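Returns Without Tears: my notes for the Skedholm retail meetup
10 Feb 2020

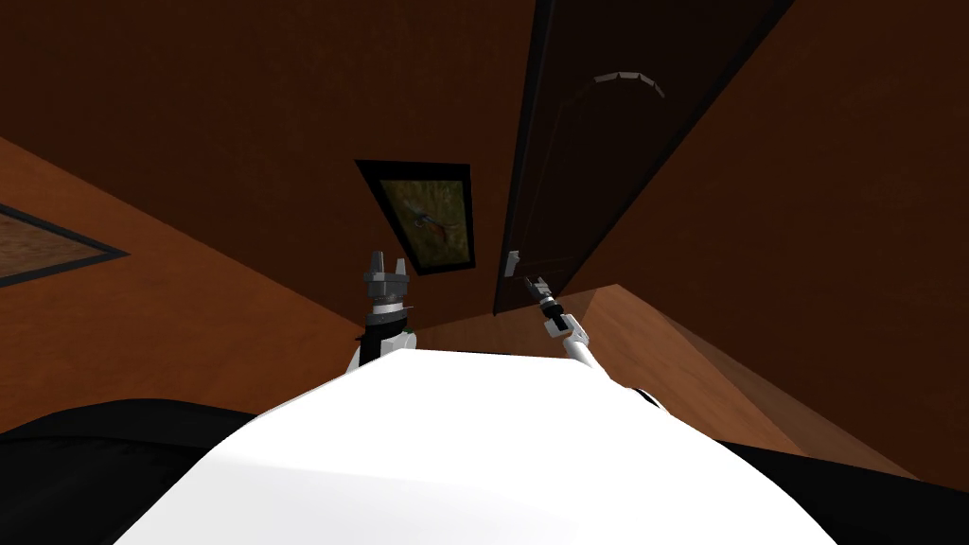 OK, say hi, thank Mawar Yusof for the invite. Mention the coffee. Don't start with the joke about the boots, save it.

So I run the returns desk for a small online shop called Corrigan. We sell coats, bags, a few hats. Two of us open every parcel that comes back, me and Junaid Rizvi, and by September we were drowning! Boxes up to the light switch.

Ask the room: who here has a returns form inside the parcel? (Wait for hands.) Who has read their own form lately?

Ours had 30 questions on it. Thirty! People were writing "too big" across the whole page in marker and I don't blame them one bit. So we cut it down to 2: what's wrong, and do you want a swap or your money back. Junaid wanted a third one about the color and we argued over it for a week. I won. (Pause, he'll be in the second row.)

Next bit, the 200 coats. We pulled 200 returned coats and read every note that came with them. 100 of those were sleeve length. Half the pile! The size chart gave chest and waist and never said a word about sleeves, so we got a tape measure out and added a line to every coat page. Took an afternoon, plus pizza.

Slow down here, I always rush this part.

Swaps. We used to wait for the old coat to get back before sending the new one. Ikhsan Harahap at Bistberg told me they send the swap the day the customer asks, and I thought he was nuts. We tried it on hats first, because a lost hat I can live with. Then bags. Coats still make me nervous and I'll say so if somebody asks.

Boots joke goes here if they're awake.

Things I'd still like to fix: the labels that peel off in the rain, and the refund email, which sounds like a parking ticket. Syafiqah Rondonuwu is rewriting it and I've got her draft on my phone, read the first line out loud.

Questions. If it's quiet, pick on Traian about gift receipts, he has opinions.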